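4.2 What changed for the housekeeping staff

The study site was the Misitton, a mid-size hotel with older furnished rooms and one linen store per floor. Robots from the Yordanov trial were brought in for bed work on two floors, alongside the usual room attendants. Other floors carried on as before. We report here on the people first, throughput comes after in 4.3.

Data for this part: shift logs, short talks at the end of the shift, and notes made by two of the authors who shadowed attendants on both kinds of floor. Over the trial the logs cover 3645 room cleans, of which 379 had the robot doing at least part of the bed. A low share. The reasons are dull ones mostly – late check-outs, lift out of use, robot charging, or an attendant who decided it was quicker to do the bed herself.

Task split. On paper the split was simple. Robot: pull the used sheet, lay the clean one, smooth. Attendant: bathroom, dusting, bins, duvet, final look. In practice the line moved about a lot. Corners went back to the attendants within the first week, as the tuck was too loose for the house standard. Pillows stayed with the attendants throughout. Smoothing stayed with the robot on most shifts and this was the part attendants said they missed least, along with bending over the far side of a double bed pushed near a wall.

What attendants told us about their backs was mostly positive but we would be careful with it. The trial was short. Also the attendants on the robot floors had put their names down for it, so they were probably more open to the idea than the rest. Two said their shoulders felt better by midweek. One said there was no difference at all, the weight is in the mattress lift and the robot doesn't lift mattresses.

Pace. This came up in nearly every talk. An attendant working alone sets her own order: strip everything first, or room by room, or bathrooms while the windows are open. With the robot the order was set by where it was, and where it was going next. Attendants spoke of "waiting on it" and, more often, of feeling waited on. When the robot finished a bed before the bathroom was done, it stood by the door and the status light on the floor tablet went amber. Nothing happened if it stayed amber. Staff hurried all the same. The light was turned off on a Wednesday in the middle of the trial, after the floor supervisor asked for it, and complaints about pace dropped off quickly. We think this is the cheapest finding in the paper and maybe the most useful.

Room credits. Misitton gives each attendant a set number of rooms per shift. Before the trial it was agreed in writing that the number would not go up on robot floors. It didn't, but attendants expected it to and planned for it, some by working slower than they could have in the first days. Several asked us straight out whether our timings would be used to raise the quota. We said no, and could say no only for ourselves. Any hotel thinking of a simular trial should settle this beforehand and put it on the staff noticeboard, not in a briefing pack.

New work. Automation took some tasks away and brought others in. The list below was put together from the notes, no ranking.

Clearing the floor before the robot comes in. Shoes, cables, suitcases left open.
Moving chairs. Armchairs near the foot of the bed were the usual problem, the base needs a clear turn.
Putting linen on the trolley shelf in a fixed order, folded edge out.
Checking the sheet afterwards for marks, as the robot does not look for stains.
Answering guests in the corridor. More of this than anyone had planned for, mainly early in the trial.
Filling in the fault form.

None of these is in the job description. Chair moving was the most disliked, being heavy and done twice, out and back. On the comparison floors chairs are moved only for hoovering. So part of what was saved on the back at the bed was spent again at the chair. We did not measure loads and can't say how the two balance out.

Skill and standing. Bed making is the first thing a new starter is taught at Misitton, and the thing older hands are proud of. Some were put out at seeing it handed over first. Others took to judging the robot's beds the way they would a trainee's, quite strictly, and this seems to have helped – they were asked for their verdict at the end of each shift and the placing of the sheet edge was changed twice because of what they said. Attendants whose comments led to a change were the ones who stayed longest in the trial. Small numbers, so no test was run.

Older rooms were harder on everybody. Heavy wooden furniture, patterned carpets in a few, strong light from one side in the mornings. White sheet on white sheet in full sun was the case where attendants stepped in most often, drawing the curtains half way before the robot started. It became habit on the east side and was never written down anywhere until we asked.

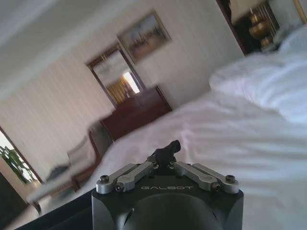 Figure 4. Galbot gripper at a bed with a crumpled white sheet, guest room with armchair and dresser.

Stepping in was not always logged either. The tablet form has a box for "assist" but it takes three screens to reach, and attendants with rooms still to turn round did not bother. From shadowing we believe true assists were well above the logged figure. The Milusent scheduling software, which reads the same logs, therefore saw the robot floors as running more smoothly than they were, and offered tighter plans for the following day. The supervisor overrode these by hand. Where hidden help isn't recorded the people giving it look idle, which has been said before about other kinds of work and holds here too.

Hours. No posts were cut during the trial and no hours reduced. One evening linen shift was moved to the morning so that shelves could be loaded before the robots started, which suited some and was awkward for two attendants with school runs. They swapped on to other floors. The change was made at short notice and we count it as an effect of the automation even though it doesn't appear under bed work.

A second site, the Ivedton, was visited in September but had not started by the time of writing. Attendants there had already heard about the amber light.

Limits. One hotel, volunteers on the robot floors, a total of 382 faults and stoppages logged with very uneven detail, some of it one word. Talks were held on paid time but near the end of the shift when people wanted to get home. We did not speak to agency staff, who cover weekends and who had the least training on the robots. Their view is missing and would likely be less kind.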